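Dusetti Rennie electric scooter: review after one season of commuting

I bought the Dusetti Rennie in April, after my old car became too expensive to keep for a short trip to work. I am not a motorcycle person. Before this I had only ridden a rented moped on vacation, many years ago, so please read this review as the opinion of a normal user and not of an expert. I have ridden it 1276 miles until now, in sun, in rain, and on two mornings with frost, and I think this is enough to say what is good and what is not.

The Rennie is a seated electric scooter with two wheels, a flat floor and a removable battery under the seat. It comes in two versions. Mine is the standard one. The other has a second battery, and the seller in Stutthorpe tried hard to sell it to me, but it takes all the space under the seat and you have nowhere to put a helmet.

Delivery and assembly

The scooter arrived in a crate, almost complete. I had to mount the mirrors, the windshield and the rear rack, and to connect one cable. The manual says 28 minutes for this. I needed an entire evening, mostly because of the rack. The four bolts of the rack go in from below, and there is a plastic cover in the way that you must first loosen at the front. The manual shows this cover already removed and does not say how. I had the small parts sorted by size on the table before I began, and I recommend the same, for the bolts of the mirrors and of the windshield look equal but have different lengths.
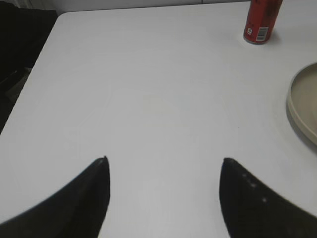
White tabletop with the two black gripper fingers at the bottom.

The tools in the package are of poor quality. The hex key became round at the second bolt and I finished with my own.

Riding

This is the part where I am most satisfied. The motor is in the rear wheel and it is very quiet, only a small hum when you start from a traffic light. There are three power modes. In the lowest one the scooter is too slow for any street with real traffic, and I use it only in the parking garage. The middle mode is right for the city. The highest mode gives a strong push up to 30 mph or so, and after this it goes slower to the top speed. On the hill between my street and the Grevdale bridge it keeps its speed well with one person. With my wife on the back it loses some, but we never felt that we were blocking the cars behind us.

The suspension is hard. On good asphalt you do not notice, but on old paving every joint comes up through the seat. In the first weeks I thought it would become softer with time. It did not. I then lowered the pressure in the rear tire a little, still inside the limits of the manual, and this helped more than I expected. The shocks in the back can be adjusted in 5 positions, but between the first and the last I feel little difference.

The brakes are discs at both ends and they are strong. The front lever has a long free travel before it does anything, and you have to get used to it. There is also braking with the motor when you release the throttle. It can be set to weak, strong or off, but the setting is hidden in the third page of the display menu, and it returns to weak each time the battery is taken out. I take out the battery every night. You understand how many times I have been in that menu.

Battery and charging

The battery weighs as much as a big bag of dog food and has one handle on the top. Carrying it up two floors is possible, though I would not call it comfortable. The handle is narrow and presses on the fingers, so I wrapped it with bicycle tape. The charger has a fan which is louder than the scooter itself! It can't be in a bedroom, and even in our kitchen we close the door. From nearly empty to full takes most of the night. I start it after dinner and it is ready before breakfast.
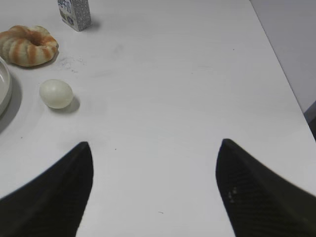
As for the range, the company's number is possible only if you ride in the lowest mode on a flat road. In the middle mode I can go to work and back for two days, and on the third morning I do not trust it any more. In cold weather it was one day and a half. The battery display has bars and no percentage, and the bars are not honest. The first one stays a very long time, and the last two disappear together on one uphill. After a month I stopped looking at the bars and used the trip counter, and this works better.

Storage and small things

Under the seat there is space for one open-face helmet or a small grocery bag. A full-face helmet does not go in, in any direction, and I tried them all. There is a hook in front of the knees which holds a shopping bag well, and a glove box with a USB port. The glove box has no lock. The port charges a phone slowly, and if you use navigation at the same time the phone only stays at the same level.

The headlight is bright and even. The turn signals do not cancel themselves and there is no sound, so I have many times ridden through half of Stutthorpe with the left one still blinking. The mirrors are stable. The display is easy to read at night, but after noon, with the sun behind me, I see only my own jacket in it.

The seat cover deserves a separate word. It looks very nice when new, with a stitched line in the middle. In June the stitching began to open on the left side, where I put my leg over. I wrote to Dusetti and received a new cover after some weeks, without charge, but I had to mount it myself, with a stapler. The new one is still good in October.

Costs

Until now I have paid $358 in addition to the scooter: the windshield, a better lock, a rain cover and the first service. I do not count electricity, which I can't even find on our bill. The first service was done at the Grevdale shop in one afternoon. They adjusted the front brake and changed nothing else. The free travel in the lever is now shorter but it is still there.

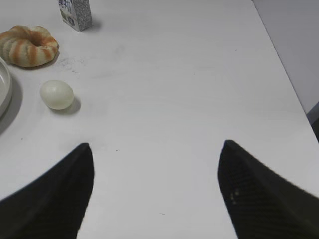 Against this part I should put what a reader wrote under my first short version of the review. Marguerite: I have the two-battery Rennie and I disagree about the storage. I put a top case on the rack and I never miss the space under the seat. The range is really double, also in winter. But you are too kind with the suspension, mine went back to the shop for it and came back the same.

I accept the point about the top case. For me it makes the scooter too wide for the passage to our yard, but if you park on the street it is a good solution, and then the bigger version can be the better purchase. I would still ask for a test ride on a bad road before paying, with the passenger you will usually carry.

Good: quiet motor, strong on hills, good brakes, bright headlight, customer service answers.

Less good: hard suspension, loud charger, battery bars, motor braking setting that does not stay, turn signals without sound.

I will keep mine through the winter and change the rear tire in spring — the middle of it is already getting flat.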